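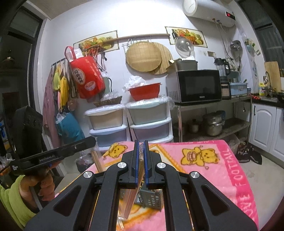
## Unit 4: Wall, Rack and Drawer Storage in a Working Kitchen

Household Organization, Dadholm course. Handout for April 2, 2025. Bring it to the next session along with your own floor sketch.

### Terms

- **Wall storage:** anything hung from hooks, rails or nails.
- **Open storage:** shelves and racks with no doors.
- **Closed storage:** drawers, bins and cabinets.
- **Parking spot:** a surface where things get set down and stay.

### Wall storage

Hooks take soft goods well. In this kitchen a robe, yellow towels and two bags share one row. Towels used for dishes should hang apart from clothing, so split a row like this into 2 groups.

Flat round items also belong on the wall. The bamboo sieve and mat overlap on their rail and take up almost no depth. A glass pot lid can hang the same way. Keep lids off any nail directly over a walkway.

### Open storage

A metal rack carries the heavy things. Pots go on the lower shelf, stacked by size. The microwave sits higher, with the blender next to it. Check the manual before putting a box or a second appliance on top of a microwave, as many models need clearance for the vents.

### Closed storage

Plastic drawer units are light and easy to move. Load the bottom drawer first. The tops turn into parking spots quickly: note the bowl of plastic bags and the wicker basket. Pick one use for the top and write it on your plan.

### Small tools

Long chopsticks and a box grater are awkward in shallow drawers. Stand chopsticks upright in a tall jar. Store the grater on its base, or hang it by the handle if it has one.

### Assignment

1. Sketch one wall of your kitchen.
2. Mark each item W (wall), O (open) or C (closed).
3. Circle every parking spot.
4. Move 9 items on paper and explain each move in one line.

Reading: Harkitz packet, section 2.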